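Speaker notes, Allgate shared workshop night, Thursday, April 25, 2024

Slide 1. Say hi, thank Halina for the room. Ask who's built a gripper before (hands up!).

Slide 2. Why hand-held? I wanted to teach my arm chores at home and the joystick was awful, so I built a pair of grippers you just hold and do the chore with. Parts came to 849 dollars for both, and yes, that's after I cooked a motor.

Slide 3. Jaws. Nine versions! Pass the bad ones around, start with the one Teodor calls the duck. Slow down here, I always rush this bit.

Slide 4. Cables. They still tug at my wrists when I turn. If Elin's in the room, get her to talk about strain relief for a minute.

Slide 5. Leave this one up while I talk about using both hands at once.
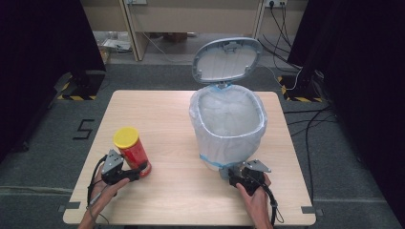

Left gripper on the red canister, right one down at the base of the pedal bin.

Point out the angled metal plates on top. Then questions, and plug the June build day.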